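ギャラリー:居室の棚と収納まわりの記録(6月)

Holtitz 収納記録ページ/写真と短い注記

本ページは、居室一室分の棚と収納について、棚板、書籍類、飲料容器の扱いを整理した記録である。対象は壁面の棚とその周辺に限り、衣類と寝具は含めない。寸法はすべてミリメートル、容量はミリリットルで表記する。

居室の収納は三つの区分で管理している。第一区分は紙類で、書籍、冊子、綴じた書類を含む。第二区分は飲料と乾物の予備。第三区分は工具、電池、ケーブルなどの小物とする。区分ごとに棚を完全に分けることはせず、使用頻度の高いものは区分をまたいで手の届く高さに集めた。このため、書籍の近くに飲料が置かれる時間帯が生じる。

棚の設計値は次のとおり。棚板の有効奥行は215。これはA5判の冊子を立てて収めたときに背が前縁から出ない値で、A4判を縦に立てる場合も背表紙側から差し込めば収まる。大判の図録は奥行が足りないため、横積みとした。棚の総延長は、脇の短い段を合算して3,064である。旧配置では同じ壁面に奥行の異なる棚が混在しており、前縁が揃わず、清掃時に布が引っかかる箇所が多かった。

棚受けは Briggs の金具を用いた。取付後に水準器で確認し、左右の差は2以内に収めている。棚板の中央は荷重で下がるため、重い本は支持点の近くに寄せる。軽い冊子と紙の束は中央でよい。
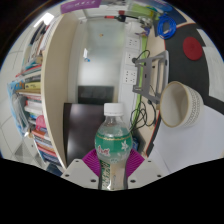
この記事は約7分で読めます

無色透明のボトル、白いキャップ、緑のラベル。ラベル右側に白い花の図柄、左側に赤と白の文字。奥の左手に、背表紙の色がまちまちの本が続く。

ボトルは胴の中ほどがくびれている。くびれのある容器は握りやすい反面、横に並べたときに隣との接触面が上下に分かれ、列がずれやすい。予備を並べる段では前縁に低い止めを設け、列の崩れを抑えている。

以下、区分ごとに注記を加える。

紙類

本は立てる列と横積みの山を併用する。立てる列は背の高さを揃えず、使用順に並べた。高さで揃えると見た目は整うが、関連する資料が離れる。索引を別に作る手間を考えると、並び順そのものを索引として使うほうが早い。

横積みは一山の高さを抑える。下の一冊を抜くときに上の山を片手で支えられる範囲が上限で、それを超えた分は隣に移す。小口を手前に向けると題名が読めないため、背を手前に統一した。ただし綴じ紐のある書類は紐が潰れるので、例外として紐側を上に向ける。

背表紙の色による分類は採用していない。過去に一度試したが、続き物の装丁が途中で変わるシリーズがあり、同じ著作が二か所に分かれた。戻す作業に午後いっぱいを要したため、以後は行っていない。

薄い冊子は単独で立たない。厚手の本で両側から挟むか、紙製のファイルボックスに入れる。ファイルボックスは Manora の無地を使用。幅が内容物より広すぎると中で斜めに倒れ、紙の下端が反る。余った幅には厚紙を折って詰める。

飲料の予備

予備の飲料は棚の下段にまとめる。上段に置くと重心が上がり、棚受けへの負担も大きい。開封したものは予備の段に戻さず、机上で使い切る。飲みかけを書籍の段に仮置きする場合は受け皿を使う。結露による紙の波打ちは、乾燥させても元の平面には戻らない。

ボトルは立てて保管する。横置きは高さの低い空間を使える利点があるが、転がり止めが必要となり、奥の一本を取るたびに手前を動かすことになる。立てた状態で前後二列に並べ、手前の列から使う。補充は奥から行う。

ラベルの向きは揃えなくてよい。銘柄が混在するときに限り、文字のある面を前に向ける。期限の表示位置は製品ごとに異なるので、補充時に確認して、マスキングテープに月だけを書き、キャップの上面に貼る。油性ペンでキャップに直接書く方法は、分別の際に読みづらかったため中止した。

空容器は、キャップ、ラベル、本体に分ける。ラベルはミシン目のあるものとないものがあり、ないものは胴のくびれの位置から刃を入れると剥がしやすい。刃先は必ず容器の底側へ向ける。潰した本体は棚に戻さず、玄関側の回収袋へ入れる。袋が半分を超えた時点で出すことにしている。

小物

電池は種別ごとに小箱へ入れ、使用済みは別の箱とする。端子に絶縁テープを貼ってから移す。ケーブルは一本ずつ束ね、束の外側に端子の種類を書いた紙片を付ける。長さは書かない。必要になるのはほぼ端子の種類だけであった。

小箱は Gralbridge の蓋付きのものを使う。重ねたときに蓋の縁が噛み合うため、引き出す際に上の箱が滑らない。難点は縁の溝に埃が溜まることで、清掃には細い刷毛を用いる。

費用

今回の追加購入は、絶縁テープとファイルボックスの補充分を合わせて1,120円。棚板と金具は以前の購入品を継続使用しており、この額には含めていない。

清掃手順

上段から下段へ進める。本は一度に全部を出さず、腕一抱え分ずつ机へ移す。移す際に順序を崩さないよう、右端の一冊に付箋を挟んでおく。棚板は乾いた布で拭き、汚れが残る部分だけ固く絞った布を使う。水拭きの後は本をすぐに戻さず、先に次の段の埃を落とす。

本の天に積もった埃は、刷毛で背から小口の方向へ払う。逆に払うと埃が綴じ目に入る。横積みの山は一冊ずつ払い、戻すときに上下を入れ替える。長く下にあった本には跡がつくため、この入替えで偏りを減らす。

飲料の段は、ボトルを全部出してから棚板の奥まで拭く。容器の底に付いた埃も同時に落とす。前縁の止めは外せる構造なので、裏側の溝まで刷毛を通す。

未処理の事項

下段右端に、幅の足りない隙間が残っている。ファイルボックスは入らず、文庫本を縦に入れると奥に余りが出る。仮に封筒の予備を差しているが、湿気で糊が付く時期に入るため、別の用途に変える予定。

脇の短い段は、棚板の前縁に塗装の剥がれがある。紙に色が移るほどではないが、次の清掃時に研磨して塗り直す。塗料の色番号は控えが見つかっていない。

更新:6月

関連ページ:棚受けの取付記録/ファイルボックスの寸法一覧/乾物の保管容器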